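Repacking Small Packets into Clear Zip Pouches: Frequently Asked Questions

Jun 17, 2025
By Stelios Tsolakis
Shares 90 | Comments 7

These answers cover single-serve packets (seasoning, drink powder, yeast, sauce, sweetener) stored or handed out in clear pouches. They replace the older notes on the Wokesent pantry pages.

What size pouch should I use for one packet?

Measure the packet flat, including the crimped seals at both ends. The pouch should be wider than the packet by the width of a finger on each side, and tall enough that the top seal of the packet sits below the zipper. A packet that touches the zipper track will hold it open at that spot, and the gap is hard to see.

Can I use the same pouch for several packets?

Yes, up to the point where the pouch no longer lies flat. Alternate the packets top to bottom so the thick ends do not stack. Once the side seams start to curve inward, move to the next size up.

Does the packet go in upright or sideways?

Upright, with the printed front against the clear face of the pouch. Sideways loading works in wide pouches but the packet tends to turn when the pouch is picked up. If the use-by date is on the back, copy it onto a label. Do not rely on turning the pouch over.

What is the correct order of steps?

1. Wipe the table and let it dry.
2. Lay the pouch flat, clear side up, opening away from you.
3. Open the zipper fully, edge to edge.
4. Hold one upper corner of the pouch down and lift the front panel.
5. Slide the packet in by its lower edge.
6. Press the air out from the bottom toward the opening.
7. Close the zipper from one side to the other in a single pass, then run a thumb over it a second time.

The pouch will not open. What is wrong?

Usually static. New pouches cling panel to panel, and the problem is worse in heated rooms from October onward. Rub the two panels against each other between finger and thumb near the zipper. Blowing into the pouch also separates the panels, but it puts moisture inside and should not be used with powders.

Pouches with a colored border are often stiffer along the seam than plain ones. Flex the border once along each side before opening.

Do I need a particular work surface?

Any flat, clean surface with a matte finish. On gloss or glass the pouch slides away as the packet goes in. A textured cutting mat grips well but holds powder in the grooves. A pale surface makes spilled red or brown seasoning easy to find.

Keep only the current packet and the current pouch in front of you. Stock stays to one side, finished pouches to the other. Mixing the two is the most frequent cause of empty pouches reaching the box.

How many can I do in one session?

The Lerby storeroom test ran 500 pouches in one day, using one size of packet throughout. Changing packet size partway costs more time than expected, so sort by size first. For larger jobs, such as the 3000 drink sachets packed for the Vasilakis summer kitchens, split the work into boxes and check each box before starting the next.

Should the packet be sealed before it goes in?

Yes. The pouch is a second layer and does not replace the factory seal. A packet that has been opened should be folded down twice, clipped, and kept in a pouch of its own. Mark it as open and put it at the front of the drawer.

Are clear pouches a moisture barrier?

Only a partial one. Thin clear film slows moisture and keeps dust off. It does little against strong smells. Curry powder and dried onion will scent neighboring tea within a few weeks, even with both zippers closed. Use a rigid box with a gasket for those.

Where should the label go?

On the upper half of the pouch, below the zipper and clear of the packet's own print. A label across the zipper tears at first opening. A label on the lower half ends up covering the product name on most narrow packets.

How do I line up the packet with the pouch?

Set the packet down beside the pouch or overlapping its face, match the long edges by eye, then pick up the packet and load it. Small red packets are easy to tell from a pale table, but less so from a pouch with red trim, so check that the packet is actually inside the side seams before closing.

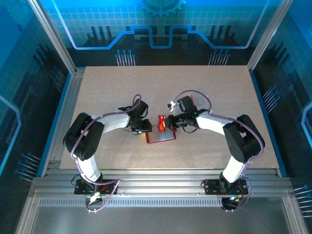
Younes Ait Brahim writes that he gets fewer crooked packets by folding the top of the pouch back on itself like a cuff before loading. The cuff keeps the mouth open and unfolds when the zipper is pressed. It works on soft film. Stiff pouches may keep a crease across the track, so test one first.

Can pouches be reused?

For the same dry product, yes. Turn the pouch inside out, brush it, wipe with a damp cloth and air it until fully dry. Discard any pouch that has held sauce or oil, and any with a zipper that needs more than one pass to close.

Will these instructions work for Jimby stand-up pouches?

Mostly. Load them lying down as above, then open out the base fold with a finger once the packet is in. Press the air out gently or the base will collapse.

7 comments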